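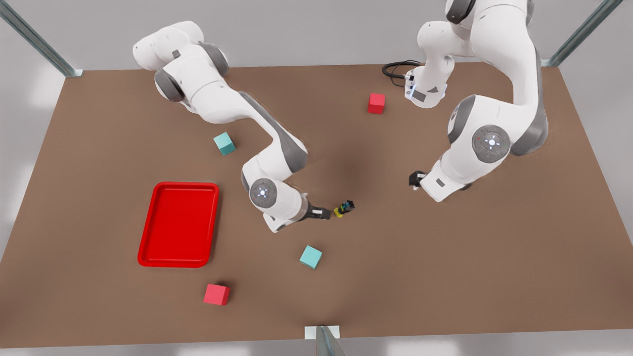

Two-arm cube sort in the simulator, red tray on the left, cubes not yet in it.

How many demos before a sorting policy stops missing the tray?

Posted by Fiona Galbraith

I'm collecting teleoperated examples in Titden for a two-arm sorting task. Red and cyan cubes are spread over a brown table and the red ones go in the tray. I started in August and have 1655 episodes saved. Training loss looks fine, but when I run the policy it reaches for a cube, closes early and carries nothing to the tray. It does this on 38 percent of my test runs, mostly with cubes near the front edge.

I randomize the cube positions at reset. The tray stays where it is. I record joint positions and one overhead view. Do I need more episodes or different ones? I'd like to know before I spend another month on this.

Sheena Matheson

Different ones, I would say. Plot the start position of every cube you picked up and look at where the dots are thin. When I did this on a similar task, my reset script was drawing positions from a normal distribution, so the edges of the table hardly came up at all. Switching to a uniform draw over the reachable area helped more than anything else I tried.

Also check the early closing. If you drive the gripper with a button, you probably press it slightly before the fingers are in place, and the policy copies that. Replay a few episodes at quarter speed and watch the finger gap against the cube. I threw out the bad ones and recorded them again with a short pause before each grasp.

Two other things to look at:
Which arm does the pick. If you sometimes use the left and sometimes the right for a cube in the middle, the policy can end up between the two. Choose a rule and stick to it.
The tray. Move it a little at each reset, even if it will be fixed later. Mine had learned the path to the tray and ignored the cube.

Keep failed grasps only if the same episode also shows the recovery — otherwise drop them.

brikuvura_user

had the same thing, added a wrist camera and it went away. didn't change the demos

Gunn

What version of Titden? The old exporter wrote the gripper command two steps ahead of the joint positions. If yours does that, no amount of new data will fix it. Compare the timestamps in one file first, it takes five minutes.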